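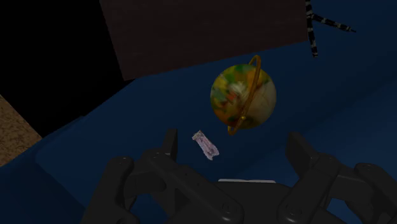 图1 球形彩色摆件（计算机渲染）

宗教与视觉文化 讲义
第五讲 早期佛教艺术中的“无像”问题
授课：Ye-ji Heo
修订：7/24/18

课前阅读
读本第49页至第59页，重点看桑奇大塔塔门浮雕一节。读本已上传到Lernura，没有账号的同学找助教开通。上一讲关于窣堵坡结构的笔记请带来，今天会反复用到覆钵、平头、相轮、栏楯、塔门这几个词。

一、问题的提出

今天通行的佛教艺术以佛像为中心。寺院正殿供佛像，博物馆的佛教展厅也以佛像为主要展品。但现存较早的一批印度佛教石刻，年代大致在公元前二世纪到公元一世纪之间，其中讲述佛陀生平的画面里，往往找不到佛陀的人形。

典型的情形是这样：浮雕上有礼拜的人群，有天人，有动物，有树，有宝座，按照故事的内容，佛陀应当在场，而该由他占据的位置上是一个空座、一对足印、一顶伞盖，或者一棵围着栏楯的树。十九世纪末以来的研究者把这种现象叫作“无像”，英文为aniconism，也有人译作“非偶像式表现”。

需要先说明一点。这些浮雕并不回避人形。同一座塔门上可以看到国王、商人、农妇、药叉和药叉女，也可以看到佛陀前生故事里的人物，刻得很具体。受到特殊处理的只是成道以后（有时也包括成道以前最后一世）的佛陀本人。因此，工匠技术不够这一条可以先排除。

二、主要材料

1. 巴尔胡特
位于今印度中央邦。塔身已不存，残留的栏楯和塔门构件大部分收藏于加尔各答的印度博物馆。巴尔胡特浮雕有一个很大的便利，就是许多画面旁边刻有婆罗米文短铭，写明是哪一则故事、哪一棵树、哪一位施主。例如一块表现礼拜菩提树的浮雕，铭文点明这是释迦牟尼佛的菩提树。另有铭文提到过去诸佛各自的树，树种不同，刻法上也有区别。读铭文时要注意，铭文有时称“世尊之菩提”，有时称“某王礼拜世尊”，两种说法的对象不一样，后面讨论时会回到这里。

2. 桑奇
同样在中央邦。一号塔的四座塔门保存较好，是本讲的核心材料。塔门的横梁和立柱上，本生故事、佛传故事、舍利故事混在一起，排列次序与故事发生的先后没有固定关系。东门横梁上的“出城”一幅，一匹马在同一画面中重复出现，马背上没有骑者，上方有伞盖随行；到画面一端，马夫向一对大足印行礼，随后马空着背往回走。重复出现的马表示时间的推移，这种手法一般称为“连续叙事”。

3. 阿马拉瓦蒂
位于今安得拉邦。这里的石刻延续时间长，早期有以空座、足印表示佛陀的例子，后期则出现人形佛像，有时两种方式在同一地点并存。这一点对“无像时代结束、有像时代开始”的简单分期不利。

三、常见符号

以下各项要求能认出，并能说出至少一种可能的含义。

菩提树：多与成道有关。树下常有空的方座，树外有时围以建筑。
法轮：多与初转法轮有关。轮置于柱上或座上，两侧若有鹿，可以比较有把握地联系到鹿野苑。
窣堵坡：常被解释为涅槃。也可能就是在表现某一座具体的塔，以及人们对它的礼拜。
足印：表示行走、到来或曾经停留。足心多刻轮相。
伞盖与拂子：身份高贵者的标志，王者和佛陀都可使用，单独出现时不能直接认定所指。
空座：座上有时放置花、垫或其他符号。
三宝标：形状近似三叉，含义有争议，考试不作要求。

提醒：不要把这张表当成字典使用。同一符号在不同位置上所指不同，判断时先看周围人物在做什么，再看有无铭文，最后才参考惯例。去年交上来的作业里，见到树就写“成道”的占了多数，有几份把过去佛的树也写成了释迦牟尼的树。

四、三种解释

（一）教义说
这种看法认为，佛陀已入涅槃，不再有可以指认的形体，用人形来表现他是不恰当的。支持者会引用早期经典中关于如来死后不可言说的段落，也会引用“见法即见我”一类的话。
困难在于，现存早期文献里没有找到一条明确而普遍适用的禁令。某些部派的律典中有一段，说到佛身之像不可作，请求允许作菩萨像，常被拿来作证据。但该律典只属于一个部派，成文年代也难以确定，能否用来说明中央邦塔门上的做法，需要另外论证。

（二）图像替代说
这是较早形成的一种看法，把空座、树、轮、塔当作佛陀的替代记号。它的来源可以追溯到朝圣地的纪念物：信众到过诞生、成道、说法、涅槃之处，带回或捐造带有相应标记的小件，标记逐渐固定下来，进入大型叙事浮雕。
这种说法能解释为什么符号与四大圣地对应得比较整齐，对“出城”这类画面也很有效，马背上伞盖下的空位很难作别的理解。它的弱点是容易把所有树和塔都读成佛陀，画面里的礼拜活动反而被忽略了。

（三）礼拜现场说
二十世纪后期有研究者提出，许多浮雕表现的是佛陀去世以后，信众在圣地礼拜圣树、圣座、圣塔的情景。照这种读法，佛陀本来就不在场，也就谈不上把他隐去。巴尔胡特铭文中“某处之菩提树”的写法，对这种看法有利。
反对者指出，有些画面明确属于佛传，铭文也写作礼拜“世尊”，仍然不见人形。双方在上世纪九十年代初有过一轮相当激烈的往返讨论，读本第50页的摘录选自其中两篇，观点相对，请对照着读。

目前较多研究者接受一种折中意见：一幅浮雕可以同时指向一件往事、一个地点和一种礼拜行为，三者不必互相排斥。本课程不要求接受哪一家，要求能说明自己的判断依据是什么。

五、佛像的出现

公元一世纪前后，犍陀罗和秣菟罗两地都出现了人形佛像。两地孰先孰后，长期有争论，早年的争论还夹杂着希腊影响与本土起源的立场之别。犍陀罗佛像多用片岩，衣纹厚重，发式呈波状；秣菟罗佛像多用带斑点的红砂岩，衣薄贴体，右肩常袒露，早期立像与当地药叉像的体态接近。

有两件事要记住。一是佛像出现以后，树、轮、足印、塔并没有消失，它们继续受到礼拜，也继续出现在石刻里，直到今天，佛足石在南亚、东南亚和日本仍有供奉。二是早期部分带铭的坐像自称“菩萨”，外形与后来所说的佛像几乎无法区分。为什么称菩萨而不称佛，下一讲再谈。

六、与其他传统的比较（简要）

“不以人形表现神圣者”在别的宗教中也有，但原因各异，不能因为结果相似就归为一类。犹太教有成文的禁像诫命，而古代会堂的镶嵌地面上仍可见到人物。伊斯兰教的情形因时代、地区和场所而异，清真寺内部与宫廷写本的做法差别很大。印度教的林伽属于可供礼拜的具体对象，称其为“无像”是否合适，本身就有疑问。课上分组讨论时，每组选一个传统，说清楚三点：有没有文字规定，规定由谁执行，实际留存的作品与规定是否一致。

七、术语

无像 aniconism
有像 iconic
窣堵坡 stūpa
栏楯 vedikā
塔门 toraṇa
本生 jātaka
连续叙事 continuous narrative
圣地 tīrtha（佛教语境中另有用词，见读本注释）

八、作业

从桑奇一号塔任选浮雕一幅，写短文一篇。前半部分记录画面，人物、动作、位置写清楚，不作解释。后半部分用第四节中的任意两种说法分别解读，并指出各自说不通的地方。所用图版须注明出处，网上图片要写明页面标题和查看日期。

评分：记录部分50分，解读部分50分。记录部分若夹入解释性判断，例如直接写“此处为佛陀”，酌情扣分。

2月的补交期只接受因病缓交者，需附证明。文件统一传到Lernura本讲页面，文件名写学号和浮雕所在塔门的方位。

下一讲：秣菟罗早期造像铭文。请预习读本附录中的婆罗米字母表，认识元音部分即可。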